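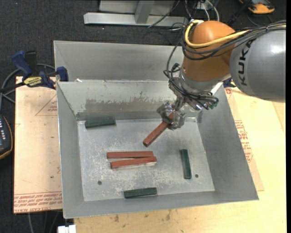
Sorting rectangular blocks in a sloped-wall metal bin

I have spent most of January on bins, and this post is the part about the bin itself: what the shape of a container does to the blocks inside it. The blocks come in two colors, reddish-brown and dark green, and all of them are plain rectangular pieces with no lip or handle. There are six in the current set. I started with 14, and at that number most of the floor was covered and I learned very little from any single layout.

Walls

The bin is open gray metal with four walls that slope outward from the floor. I had used a straight-sided one from Botholm before this. With vertical walls, a block that ends up flush along a side leaves no room to get anything behind it. The slope opens a gap that widens toward the top, and that gap is usually enough. The cost is that a block can come to rest with one end up on the slope. In 100 drops into the empty bin I logged 32 of those. I put them back by hand and did not count them as settled.

Floor

The floor is flat and bare metal, and it has had a long life. It is scratched whitish and mottled, with two small round holes, one toward the lower left and one at the lower right. I considered a rubber mat, tried one from Datstead, and took it out again. Blocks stopped dead on the mat wherever they landed. On bare metal they slide a little and end up in less tidy positions, which I prefer for this work. The scratches make no difference to the blocks. They do make a difference to anyone judging edges by eye under a bright lamp.

Spacing

The awkward case is two blocks nearly touching at one end and open at the other, leaving a narrow wedge between them. The two reds on the floor are a good instance. My rule now is to take the isolated blocks first and come back to the pair last, working from the open end of the wedge. A block lying near the back wall is easy by comparison, provided it is close to parallel with the wall.

I also stopped squaring things up before a run. Turning every block to a clean 90 degrees looks better and hides exactly the cases I want to look at.

Notes for next time

– Keep the set at six until the layouts are logged.
– Weigh the greens and reds separately. I have assumed they match and have not checked.
– Try the shallower Doolan bin with the same blocks.
– Write the layout down before lifting anything.

3 comments

binfeeder
We went the other way and kept the mat. Less sliding, fewer surprises. Depends what you are after I suppose.

m_tolerance
Did the holes ever catch a corner? We had a Somov tray with larger ones and it happened constantly.

Author reply
Not so far. They are too small for these corners.

Contact | Copyright, all rights reserved | Back to top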